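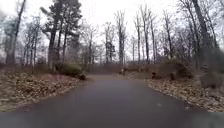

Willton path, April log, Tovano forward camera, before the left bend.

August 2022

Camera comparison, Tovano vs. Bidix, replayed through the Hopkin controller

Purpose. Decide which camera stays on the front mount for the fall runs. Both were on the vehicle in April but only the Tovano was wired to the controller, and the Bidix just recorded. Today both streams went through the same controller build offline, so steering output can be compared for the same stretch of ground.

Material. Over 56 minutes of log from the Willton path. Stops and manual repositioning were trimmed before replay. Left in the section at the gate where the vehicle was driven by joystick, as a check on the time alignment, then excluded it from the results.

Setup
Controller: Hopkin, current build, path follower on, obstacle stop on but logged only.
Edge detector: the one from the spring, weights unchanged.
Exposure: automatic on both cameras. Should have been locked on one of them. Too late for this data.
Masking: none at first, see below.

Time alignment. The two recorders did not share a clock. Aligned on the joystick section by matching yaw rate from the gyro against image motion. First attempt drifted toward the end of the log. Fitted a rate correction as well as an offset and the drift went away as far as I can judge by stepping through by hand. Correction is saved next to the log. Use that one and delete the older file if you have a copy.

Body mask. The front edge of the vehicle shows as a flat gray band across the bottom of the Tovano image. It is close enough in tone to the asphalt that the detector takes it as pavement, full width. The near field then looks much wider than the path is, and the follower gets a centerline pulled toward the middle of the image whatever the heading. With the mask on, the near-field centerline moves where it should. The Bidix sits higher and does not see the body, so no mask needed there.

We never masked this in April. Any steering comparison from the spring notes that uses the Tovano stream should be treated as suspect until rerun. I have marked the pages I know of.

Edges. There is no curb on this stretch. The asphalt goes straight into leaf litter on both sides and the border wanders. What the detector calls the edge is a color change, gray to tan, and it does well on that when the light is flat, as it is in the stretch before the bend. Right side is the harder one. The border curves inward toward the bend and the leaf band there is more speckled, so the detected line breaks up and gets joined again a little farther on. The follower smooths over the gaps without trouble at walking speed.

Left side held on both cameras. The leaf bank rises away from the pavement and is wide enough that there is nothing else for the detector to pick.

Hand labels. Labeled 42 frames, picked at even spacing through the log, both cameras, left and right border drawn out to where I could still follow it. A frame counts as failed if the detected centerline leaves the pavement anywhere inside the follower's lookahead.

Results, mask on
Tovano: 6 failed
Bidix: 2 failed

Both Bidix failures are also Tovano failures. They are at the patch where leaves have blown over the pavement near the gate, and I could not draw the right border there with any confidence myself. Would not hold those against either camera.

The remaining Tovano failures are all at bends. On approach to a left bend the far part of the path narrows and slides toward the side of the image, and the Tovano is soft out there. Distant trees and the sides of the picture are smeared, and at the right the undergrowth is just a dark blur. The detector still finds the pavement but ends it early, then the controller extrapolates straight ahead, into the leaves. In the replay this shows up as a late turn-in followed by a sharper correction. The vehicle did do something similar in April and we put it down to the steering gain. I would now like to see that run again with the old gain and a sharper image before anyone tunes further.

Focus. Not settled whether the Tovano softness is the lens, the focus ring or compression. Things pointing at compression: fine detail in the bark and leaves is smudged, and the fine twigs against the sky hold up better than the ground does. Things pointing at the lens: it gets worse toward the sides. Could be both. The recorder was set to the lower bit rate to save disk space, that much is in the config. Will shoot the chart on the bench at both bit rates before touching the focus ring.

Small objects. Low dark objects by the path, stumps or rocks, get picked up by the obstacle stop as the vehicle nears them. On the Bidix they come up outside the corridor and are ignored. On the Tovano with no mask they came up inside it, which follows from the width error. With the mask they are outside again.

There is also a small upright shape at the pavement edge near where the path curves out of view. In the Tovano frame I cannot tell whether it is a post, a sign or a person standing. The detector gives it no class at all at that distance. The stop logic treats unclassified upright things as people once they are in range, so the behavior is right, but I would like the label earlier. Left it as "unknown" in the labels. Please do not change it to "post" without looking at later frames.

Latency. Measured on the replay machine only, so good for comparison between the two and nothing else. The Bidix stream takes longer to decode. The difference is small next to the controller period and I saw no effect on steering output. Needs repeating on the vehicle computer, which has less to spare.

Exposure. Overcast sky, no strong shadows on the bend section, so this data says nothing useful about glare or dappled light. The Bidix brightens the ground more under a pale sky and the leaf border stands out slightly better for it. The Tovano goes darker in the foreground and the near asphalt gets close to charcoal. Did not hurt the detector. Summer canopy will be a different problem and we have no log for it with both cameras mounted.

Things tried and dropped
Sharpening the Tovano stream before the detector. Fixed one bend, added false borders in the speckled leaves on the right. Net no gain.
Cropping the upper part of the image to remove trees and sky. Faster, but the follower loses the far pavement whenever the vehicle pitches over a root bump.
Shorter lookahead. Hides the bend failures and makes the straight sections wander. Back to the April value.

Where this leaves it. Bidix ahead on the bends, even on the straights. Most of the Tovano gap may be bit rate, in which case it is a setting and the mount can stay as it is. The Bidix bracket is taller and catches branches on the narrow section past the gate, so I am not keen to switch unless the bench result says so.

To do
Chart test, Tovano, both bit rates, focus ring untouched.
Then again after refocus, if needed.
Add the body mask to the vehicle config, check it against the current bumper position, the bumper has been off since April.
Rerun the spring gain comparison with the mask.
Shared clock for both recorders before the next outing. Trigger line is already run to the front mount, just not terminated.
Lock exposure on one camera for at least part of the next log.
Second set of labels on the gate frames by someone else.

Replay configs and labels are in the Willton folder under the camera comparison. The unmasked results are there too, in their own subfolder, keep them apart.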